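Pre-purchase inspection checklist: hand-held gripper sets
Site: Dostier office floor. Budget line: Ziveck, October.

1. Finger pads. OK. Face each other squarely. Order spare pads with the first batch.
2. Housing. OK. No cracks, no sharp edges.
3. Cable. COMMENT. Hangs low when the arm is extended. Price cable clips before sign-off.
4. Marker cube. OK. Tight on its mount.
5. Wrist clearance. OK with a watch on.

Checks 1 to 5 were done at the low cubby shelf, with household items on top.

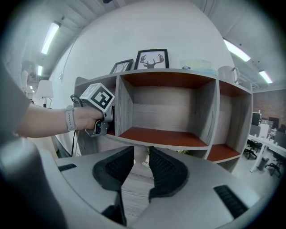 Do we need to buy the carrying cases in the same order as the grippers?
The cases can wait until the second order, as long as the sets stay on one floor.

Quotes compared: Rätsep at $3000 a set, Flamero at $1000 a set with $100 shipping. Flamero does not include calibration.

6. Storage. OPEN. Lockable cabinet, $169, not yet in the budget.
7. Floor and walkways. OK. Keep loops of cable off the floor between sessions.
8. Warranty terms. OPEN. Waiting for Flamero in writing.

Result: passed with comments. Recheck items 3, 6 and 8 before the order is placed.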